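最終更新：5月

3. 保存容器の使い方と棚への収納

この章は、ふた付き保存容器（透明タイプ）をはじめて使うとき、食品を入れるとき、棚にしまうときの手順です。急ぎの人は3-2から。部品の名前は2章の表を見てください。

3-1 使いはじめる前に

1. 本体、ふた、パッキンを別々にする。パッキンは端をつまんで、ゆっくり引く。爪や包丁の先でこじらない。
2. 台所用中性洗剤とやわらかいスポンジで洗う。みがき粉、金属たわしは不可。
3. 水気をふく。パッキンの溝は水が残りやすいので、ふきんの角で。
4. パッキンを戻す。四隅を先に押しこんで、それから辺。ねじれたままだと閉まりません。
5. ふたをのせ、四隅を順に押さえる。浮きがあれば4からやりなおし。

注意：パッキンは煮沸しないこと。縮みます。縮んだものは元にに戻りません。

注記：Jirardシリーズのふたは旧型本体に合いません。見た目はほぼ同じ。ふた裏の型番で確認。末尾197が現行品です。

3-2 食品を入れる

1. 加熱した食品はさましてから。熱いまま閉めると、ふたが開かなくなることがあります。
2. 入れるのは本体の八分目まで。パッキンに食品がふれない高さが目安。
3. 汁気の多いものは小袋に分けてから入れる。
4. 色のちがう野菜や小袋は、立てて並べると横から見分けやすい。
5. ふちについた汚れをふく。粉ものは特に。ふちに粉があると密閉できません。
6. ふたを閉める。
7. 必要ならラベルを貼る。位置は短い側の面、上から3分の1くらい。パッキンにかけて貼らない。

注意：油の多い食品、カレー、トマトソースは色移りします。気になる場合は内側にラップを一枚。色移りは保証対象外。

3-3 棚に置く

置き場所は平らで乾いた棚。直射日光、コンロの横、食洗機の排気口の上は避ける。

1. 棚板をふく。ぬれたまま置くとすべります。
2. 大きい容器から先に。
3. 壁から指2本分はなす。
4. 重ねるのは2段まで。中身入りの大サイズは重ねない。
5. 前に出すのはよく使うもの。奥は買い置き。 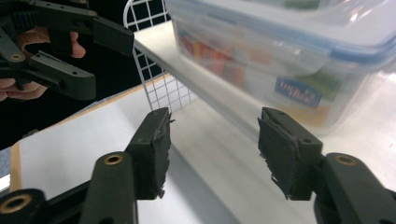

図3-1　棚に置いた大サイズ容器。青い部分がふたと本体の境目

棚に置いたあと、境目の線を横から見る。まっすぐなら完了。どこかで波うっていたら、ふたが片側だけ浮いてます。おろして閉めなおし。棚の上で上から強く押すのはやめてください、棚板がたわみます。

中身は外からぼんやり見える程度でよし。細かい見分けが必要ならラベルを使うこと。

注記：Grallano棚板の耐荷重は1枚あたり100 N。大サイズ満杯だと数は置けません。迷ったら下の段へ。

3-4 出し入れのとき

・両手で本体の底を持つ。ふただけ持って運ばない。
・開けるときは角から。真ん中を引っぱるとパッキンが外れます。
・出したあと長く開けっぱなしにしない。湿気ます。
・小分けした袋は古いものから手前に。

3-5 手入れと交換

1. 中身を使いきるごとに洗う。つぎ足しはしない。
2. パッキンは月に一度はずして洗う。黒ずみは薄めた漂白剤に200秒ひたし、よくすすぐ。
3. 完全に乾かしてから組み立てる。
4. ひび、欠け、パッキンの切れを見つけたら使用中止。

交換パッキンはVuranceの部品窓口で注文できます。注文時は部品番号2,787と、サイズ（大・中・小）を書いてくださいい。サイズの書き忘れが多いです。

3-6 うまく閉まらないとき

・ふたの向きがちがう → 180度まわす。刻印のある辺を手前に。
・パッキンが浮く → はずして四隅からやりなおし。
・入れすぎ → 減らす。
・冷蔵庫から出した直後でかたい → 室温で少し待つ。
・上の全部だめ → 窓口へ。型番を控えておくこと。

食洗機の可否は4章。冷凍は5章。Effiongの仕切り板（別売）を使う場合は、3-2の前に付録Bを読むこと。

お問い合わせ：Vurance 部品窓口（取扱説明書担当 Onyekachi Uzor）　© Vurance　ページの先頭へ戻る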